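Boards > Shop Floor and Lab Floor > Rules, Standards and Good Practice > Handheld gripper stations: what is your house rule on cables?

Handheld gripper stations: what is your house rule on cables?

tukia_nights
January 20, 2026

I have been handed the job of writing the house rules for our handheld gripper stations. I was handed it by being out sick on the day it was handed out. The old document was 16 pages, of which two were rules and the rest was the revision history of the rules.

My draft so far:

1. Harness on and buckled before you pick up the grippers.
2. Markers on the grippers get wiped at the start of each session and whenever you touch one with a thumb, which you will.
3. Cables leave the table on one side only, and everybody in the room knows which side.
4. Shoes on the floor go under something.
5. Soft items (bags, cloth, film) get their own session sheet.
6. If you drop it, you finish the episode and flag it. You don't start over and pretend.

Number 3 is the one people are fighting me on. Number 6 is the one they agree with and ignore. What do the rest of you do?

pallet_jackson

Number 3 is fine. Number 4 is going to cost you friends.

We had a rule at Kedness that nothing at all could be on the floor within one long step of the operator. It lasted until somebody pointed out that the operator was on the floor. After that it got reworded to "nothing loose," and then we spent most of May arguing about whether a chair with wheels is loose. I say it is. I have met those chairs.

greasefitting

Going to disagree with the whole approach. You're writing rules for the room when what goes wrong is at the hands. Where the cable lies matters to whoever trips on it, sure, and I don't want anybody tripping. But I've reviewed 113 episodes this month and I can tell you what I threw out: marker smudged, marker turned away, marker hidden behind the very thing being picked up. Shoes did not come into it.

Make rule 2 rule 1. Put the rest on a poster.

tukia_nights

A poster is where rules go to retire. Ours has a Mridha logo on it and a phone number that rings in a closet.

I take the point about the hands, though. Most of what we do right now is bags and flowers, and a thin bag held between two grippers is about as awkward as it gets. It sags, it bunches up, it covers whatever you needed to see. I've asked people to hold it by the gathered end and keep the marker faces outward, and I don't care how silly the wrists feel.

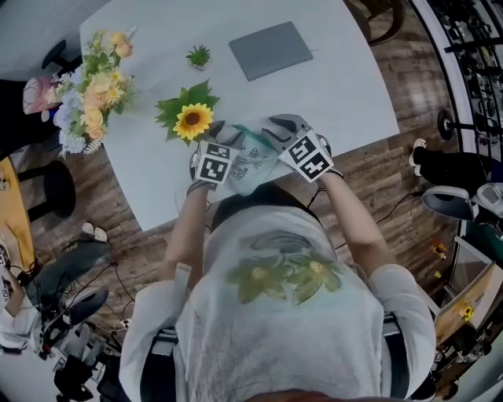
Sewwandi Khondokar: Then write that down as the rule, in those words, and drop the page of definitions. The people I train remember "marker faces outward." They do not remember "fiducial surfaces shall be maintained in an unobstructed orientation," and I know this from having written the second one. It took me 2 days and it has never been read aloud by a living person.

I'd also keep number 3. Cable over the shoulder or down one side, pick one and stay with it. When operators swap over and each one runs it their own way, the next person spends the start of their session untangling it with grippers on their hands. That is a funny thing to watch for a short while.

greasefitting

Fine, keep 3. I still want it below the markers.

pallet_jackson

Does nobody care about the rest of the table? We used to let people dress it however they liked, on the theory that variety is good. Then you'd go through a batch and find the same plant next to the same plant next to the same plant, because variety turned out to mean "whatever was already there."

Now there's a sheet. Item being handled goes near the operator, and the other stuff gets moved between sets, including right out to the edge sometimes. People hate the edge. They keep nudging things back to the middle like they're tidying up for company.

tukia_nights

We have that too! I caught myself doing it, and I wrote the sheet.

Is yours a rule or a suggestion? I'm trying to keep the total down to something that fits on one side of paper in a type size a grown adult can read.

pallet_jackson

Rule. Suggestions are how you get the plant.

drotader_refugee

I did a stretch at Drotader and their checklist had 91 lines. You initialed each one. By the second week everyone could initial the whole thing in a single wavy stroke, like a seismograph. There was a line for confirming you had read the previous line.

What I'd keep from it, out of the whole 91:

- Harness straps flat, no twists. A twisted strap starts to rub and then the operator starts to lean, and every reach after that is a lean.
- Say out loud when you're starting and when you're done. Other people in the room will otherwise talk to you in the middle, and you will answer them with your hands.
- Breaks on a timer, taken even if it's going well. Especially then.

I don't agree with Sewwandi about letting people pick their side for the cable. Pick it for them. If you've got lefties, give them a station and paint an L on it.

Sewwandi Khondokar: I said pick one and stay with it. I didn't say who does the picking. But paint the L, I like the L.

greasefitting

And number 6? You've all skipped over number 6, same as everybody at work does.

Dropped it, finish it, flag it. We enforce that by not asking why. The minute you ask a person why they dropped a bag, they stop flagging dropped bags. Our flag rate went up as soon as the "reason" box came off the form, and the fumbles themselves are useful if they're labeled.

tukia_nights

Taking the box off tonight. Revised draft: markers first, then harness (straps flat), cable side assigned by station, table sheet is a rule, say start and say done, breaks on the timer, finish and flag with no reason given. Soft items keep their own sheet with "marker faces outward" at the top.

Shoes are under review. I'm told mine were the ones in the way.

pallet_jackson

Put the chairs under review too.

Recent in Rules, Standards and Good Practice
- Who signs off when the person who signs off is the operator?
- Glove sizes, and why the drawer only ever has smalls
- Wiping down grippers: cloth or paper?
- Tukia night shift handover sheet, version with fewer arrows
- Retiring a checklist without hurting its author

This board uses cookies to keep you logged in and to remember which threads you have read. By continuing to browse you accept this. Manage cookie settings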